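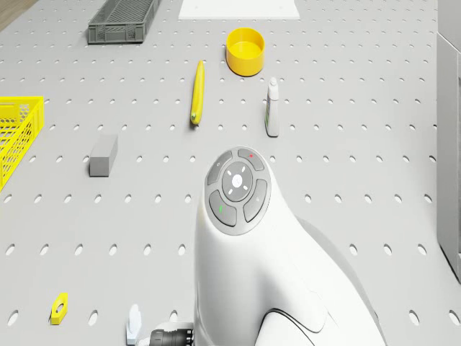
Players wanted: Arnar Ladies Ice Hockey, second team

We are looking for new skaters to join our second team, and we'd love to hear from you even if you haven't laced up a pair of boots since you were at school. Most of us came to the game late (I was 46, and I held on to the boards for a month!), so please don't be shy about it.

Forwards are especially welcome. We defend stoutly and our netminder, Hadiza Amadi, is a marvel, but goals have been hard to come by and we would dearly like somebody who enjoys shooting.

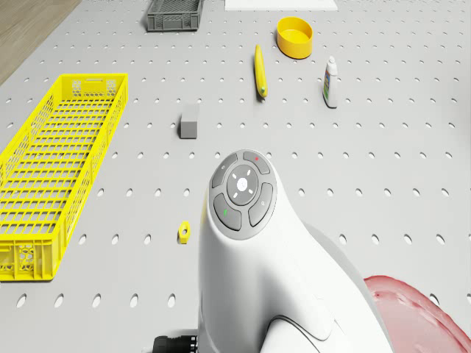
Round button pad on the white arm.

Training is at the Riquelme rink, late in the evening I'm afraid, as that's the ice we can get. Leandro Villalba takes the sessions and is very patient with people who can't yet stop. The season's subs are £295, payable in 2 parts, and we have helmets and gloves to lend while you make up your mind.
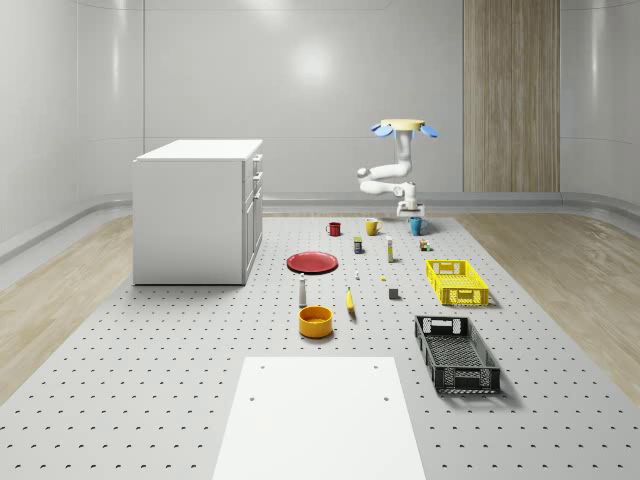

White cabinet with drawers, left side of the platform.

You'll need to be 18 or over and reasonably steady on your feet. League matches run until the spring, with a friendly tournament at Trondis in June, which is as much about the supper as the hockey. 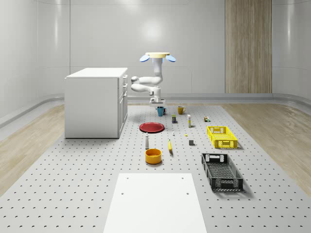 If you only want to come and watch first, do. Bring a warm coat and a flask and sit with us behind the bench, and ask anything you like.

To put your name down, ring the rink and leave a message for Mahlet Asfaw, or catch her after any home game. Please let her know by 2 November 2019 if you'd like to borrow kit, and tell her your shoe size.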